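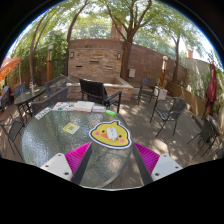
Honwood Student Forums > Clubs > Robotics > Fall project: "mouse on the sticker"

deckchair_dan
Posted 16 September 2022

Hi all, starting a thread so the new people can find things without digging through three months of chat. Our fall project for the Honwood robotics club is the table task. You hold the gripper, pick up the computer mouse and set it down on the yellow sticker. Then you move stuff and do it again. And again! The demos go into the training set, and by the March showcase the arm in Gallagher is supposed to do it by itself.

We have 230 demos so far, all of them indoors on the gray bench in Gallagher. The arm does fine on that bench. Slide the bench over by the window and it gets confused, so I want a big chunk of the rest to come from the patio out back. Before I put up a signup sheet, does anybody have strong feelings about that? (I know you do.)

mothwing
Re: Fall project

I do, yes! I think the patio is a mistake, at least this early. The glass table is bumpy and you can see the deck through it. The sun comes down through the trees in spots, and the spots wander. We haven't even got a policy that works on two different indoor tables and we want to add all of that at once? When it fails we won't have any idea which part it failed on.

I'd do the bench, then the bench with the blinds open, then the cafeteria tables, and the patio last.

deckchair_dan
Re: Fall project

I get that, but we did the "one thing at a time" plan last year with the cups and we ran out of semester. We had a beautiful set of demos on one table and a robot that was only happy at one table.

Also the weather is good NOW. I don't want to be out there in March with frozen fingers trying to close on a mouse.

sprocketeer
Re: Fall project

New here, dumb question maybe. Does the other junk have to be on the table? I did my first practice run yesterday and kept worrying I was going to bump the books.

deckchair_dan
Re: Fall project

Not dumb! Yes, leave stuff out. Books along the far side are fine, the card with the square code is fine, anything that isn't going to blow into the planter. The only two things that matter for the task are the mouse and the sticker. If you bump a book, keep going. If you drop the mouse, say so in the log and keep the recording anyway, I'll sort it later.

For starts, please don't put the mouse in the same spot every time. Left of the card, right of the card, way over by your side of the table, wherever. Same for the sticker. I looked through the bench demos last night and in 17 of them in a row the mouse starts out in exactly the same place. I know who you are and I'm not mad (it was me).

halfbaked_pid
Re: Fall project

Seconding the start positions thing. The Fleditz team lost most of a month to that, according to the poster they had up last spring. Their arm learned to go to a spot on the table and close, mouse or no mouse.

Where I'm with mothwing is the glass. Picking up is okay. It's putting down that bugs me. Put the mouse down a little hard and it rocks on the bumps, so everybody starts hovering and lowering super slowly, and then your patio demos are all twice as long as the bench ones. Two speeds in one dataset, yuck.

deckchair_dan
Re: Fall project

Okay, fair, I hadn't thought about the speed. Let's say lower at the speed you'd use at home on your own desk, and let it rock if it wants to. The sticker is pretty big so you've got room to miss by a bit.

Here's the patio layout for anybody who hasn't been out there yet. Chairs can stay wherever people leave them, please don't tidy the deck for us!
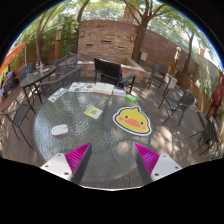
mothwing
Re: Fall project

Still not sold. I'll come out and do a shift because I'd like to be proven wrong, but can we please tag every outdoor demo separately? If they're tagged we can train with and without and compare. If they all get dumped in one folder we're just arguing about vibes until March.

And somebody should write down the time of day. The light is completely different after lunch and that's the thing I'd want to split on first.

deckchair_dan
Re: Fall project

Tagging: yes, good, done. I added "place" and "time" columns to the log. Use "bench" or "patio", all lowercase, because last time we ended up with "Patio", "patio " with a space, "outside" and one "yard".

sprocketeer
Re: Fall project

How far open should the gripper be at the start? I've been starting with it wide open and mothwing told me halfway.

mothwing
Re: Fall project

I said halfway because of the bench, where there's a cable you can snag! On the patio go wide, whatever.

halfbaked_pid
Re: Fall project

Wide for both, please. I wrote the script that finds the start of each demo and it looks for the fingers open. If you start halfway it sometimes throws away the first second or so. The cable on the bench is taped down now anyway.

Also please check the pink pads before you start. If one has slid on its plate, push it back and make a note. I had a whole batch where one finger gripped higher than the other and I only noticed when I plotted it.

cokeck_alum
Re: Fall project

Lurker from the Cokeck club checking in, hope that's ok. We tried a glass table two years ago and gave up on it, but ours was smooth and the reflections were brutal. A bumpy top might be kinder to you. One tip is to look at your first batch the same day. We shot for a week before anybody opened a file and the exposure was blown on half of it. Very sad pizza night.

deckchair_dan
Re: Fall project

Very ok, welcome! And oof. Right, first session is capped at 14 demos and then we all go in and look at them before anyone records more.

deckchair_dan
Re: Fall project

Update for people who only read the bottom. We're at 326 total now, bench and patio together, all tagged. Looked at the first patio batch like cokeck_alum said and the exposure is okay. A few are brighter than I'd like right where the sun hits the glass, but you can find the mouse fine by eye.

halfbaked_pid started a training run with everything in it and a second one with bench only. Nothing to report yet.

mothwing
Re: Fall project

Did my shift. It's nicer out there than in Gallagher, I'll give you that much. I still think the bench-only run is going to win on the bench, and then we need to decide which one we care about for the showcase. Are we showing it on the bench or on the patio? I don't think we ever picked.

sprocketeer
Re: Fall project

Can we do both? Is the arm even allowed outside?

deckchair_dan
Re: Fall project

The cart fits through the door, I measured. Power is the problem, the long extension cord went home with somebody over the summer. If it's you, please bring it back, and I'll post the next signup sheet tonight.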